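Hilo largo sobre los días-multa, una de las piezas del derecho penal que más me gustan y de la que menos se habla fuera de las facultades. Acabo de cerrar un trimestre entero dándole vueltas y tengo los apuntes calientes, así que allá voy.

1/ La idea cabe en una línea. El juez fija dos cosas por separado: cuántas cuotas merece el hecho y cuánto vale cada cuota para quien lo cometió. Multiplicas y sale la multa. La gravedad va por un carril y el bolsillo por otro. ¡Me parece elegantísimo!

2/ Un ejemplo de los que pongo en clase. Dos personas cometen el mismo delito leve y a las dos les caen 40 cuotas. Una cobra poco y su cuota se fija en 2 euros. La otra vive con holgura y la suya se fija en 30. La primera paga 80 euros y la segunda 1.200. La condena es la misma: 40 días cada una.

3/ Cada vez que lo cuento hay alguien que levanta la mano y dice que eso es castigar más al rico. Y me encanta que lo digan, porque ahí empieza la discusión buena. ¿Qué es lo que se reparte cuando se castiga, euros o molestia? Si respondes euros, la multa fija te parecerá justa. Si respondes molestia, te parecerá un disparate.

4/ Con la cárcel no tenemos ese debate, o lo tenemos mucho menos. Un mes es un mes para todo el mundo (sobre el papel, ya sé que luego hay matices enormes: quien pierde el empleo, quien tiene hijos pequeños, quien sale a una casa y quien sale a la calle). El día-multa intenta copiar esa medida del tiempo y llevarla al dinero.

5/ El problema está en la segunda parte de la cuenta. Para ajustar la cuota hay que saber algo de la persona: ingresos, cargas familiares, patrimonio. Y en un juicio rápido, a las diez de la mañana, con el pasillo lleno, muchas veces se sabe poquísimo. Entonces aparece la cuota de costumbre, la que se pone cuando no hay datos.

6/ Y la cuota de costumbre se come el sistema entero. Si casi todo el mundo recibe la misma cantidad por día, hemos vuelto a la multa fija dando un rodeo y gastando más papel. Esto lo veo en los supuestos que corrijo: impecables razonando el número de cuotas, y para el importe, media línea copiada del caso anterior.

7/ Para el seminario nos inventamos un municipio, Clidport, con su juzgado, su presupuesto y su lista de condenados. Los estudiantes reciben 20 expedientes y tienen que fijar la pena en todos. La mitad del grupo trabaja con información económica completa y la otra mitad sin ella. Luego ponemos las dos listas en la pizarra. El silencio que se hace es una maravilla.

8/ El expediente que más guerra da es el de Brelus, una empresa (también de Clidport, claro) que vierte lo que no debe. ¿Cómo se calcula la cuota de una sociedad? ¿Por facturación, por beneficio, por lo que se ahorró incumpliendo? Un grupo propuso mirar solo el beneficio y otro le contestó que entonces bastaba con cerrar el año en pérdidas. Yo tomando notas en una esquina, feliz.
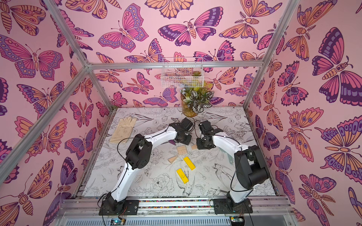 9/ ¿Y si no se paga?

Aquí la cosa se pone seria. La multa impagada puede acabar convertida en privación de libertad. En España la regla general es un día por cada dos cuotas no satisfechas. O sea que nuestras 40 cuotas se quedarían en 20 días si no se abona nada.

10/ Fijaos en lo que pasa: el carril del dinero se borra. Al que debía 80 euros y al que debía 1.200 les saldrían los mismos 20 días. Eso tiene su lógica, porque la gravedad era igual. Pero ¿quién llega de verdad a esa situación? Casi siempre quien no tenía los 80.

11/ Por eso defiendo con tanto entusiasmo los plazos. Se pueden fraccionar los pagos, y si la situación económica empeora después de la sentencia se puede pedir que se revise la cuota. Mucha gente condenada no lo sabe. Si trabajáis en un despacho o en una oficina de orientación, contadlo aunque no os lo pregunten.

12/ También existe la salida de los trabajos en beneficio de la comunidad, con la conformidad de la persona. A mí me convence como alternativa – siempre que haya plazas y alguien que las organice bien, porque una lista de espera larguísima convierte una pena sensata en un trámite eterno.

13/ Una objeción que me tomo en serio: el que vive de dinero opaco. Declara poco, le sale una cuota baja y sale del juzgado tan contento. Es verdad. Pero con la multa fija tampoco lo arreglamos, y de paso machacamos al que declara poco porque gana poco. Yo atacaría la opacidad con mejores averiguaciones patrimoniales y dejaría el principio en paz.

14/ Otra objeción, esta más filosófica. Hay quien piensa que poner precio al delito, aunque sea un precio ajustado, lo convierte en una tarifa. Pagas y aparcas donde quieras, por decirlo así. Creo que el argumento tiene fuerza para ciertas conductas, y ahí la multa no debería ir sola. Para lo pequeño, sigo prefiriéndola mil veces a una pena corta de prisión.

15/ Porque las penas cortas de prisión hacen un daño desproporcionado en poquísimo tiempo. Roughly traducido del lenguaje de los manuales: te desordenan la vida sin dar margen para ordenar nada. El trabajo, el alquiler, el colegio de los niños. Todo eso se cae en semanas.

16/ Me preguntáis por privado qué leer. Para empezar, el propio Código Penal, artículo 50 y siguientes. Se lee en una tarde y se entiende mejor de lo que la gente cree. Después, sentencias de verdad, buscando solo el párrafo donde se motiva la cuota. Es un ejercicio adictivo: vais directos al final y os preguntáis de dónde sale el número.

17/ Los materiales del seminario los estoy ordenando en una carpeta que llamamos Peixoto (el nombre viene de un expediente viejo y se ha quedado). Lleva los 20 casos, las fichas económicas y una hoja para comparar resultados. Falta limpiar erratas y rehacer el caso 2, que tenía las fechas mal. Cuando esté la comparto por aquí.

18/ Para el curso que viene quiero añadir un segundo municipio, Privholm, mucho más rico que Clidport, y repartir los mismos delitos en los dos. Tengo muchísima curiosidad por ver si los estudiantes ajustan solo la cuota o si, sin querer, empiezan a mover también el número de días. Mi apuesta es que lo mueven.

19/ Si alguien ha asistido a juicios rápidos últimamente, me interesa un montón saber cómo se pregunta por los ingresos. ¿Se pregunta? ¿Quién lo hace? ¿Se aporta algún papel o basta con la palabra? Sin nombres ni datos, por favor, solo el procedimiento. Leo respuestas esta noche a partir de las nueve.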